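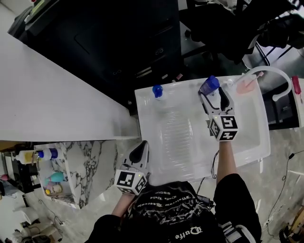
Lucienne Le Goff

Clearing a Slow Bathroom Sink Drain

Most slow drains are blocked in the trap or at the pop-up stopper. Chemical cleaner is not needed for either.

1. Clear the cabinet and set a bucket under the trap.
2. Unscrew the pivot rod nut at the back of the tailpiece. Pull the rod out and lift the stopper.
3. Remove hair from the stopper and the top of the drain.
4. Loosen both slip nuts by hand. Use pliers only if they will not turn.
5. Empty the trap into the bucket and scrub it with a bottle brush.
6. Check the washers. Replace any that are cracked or flattened.
7. Refit the trap, hand tighten, then add a quarter turn.
8. Reinstall the stopper and rod.

Fill the basin, release the water and feel each joint for drips. If it still drains slowly, the clog is in the wall and needs a hand auger.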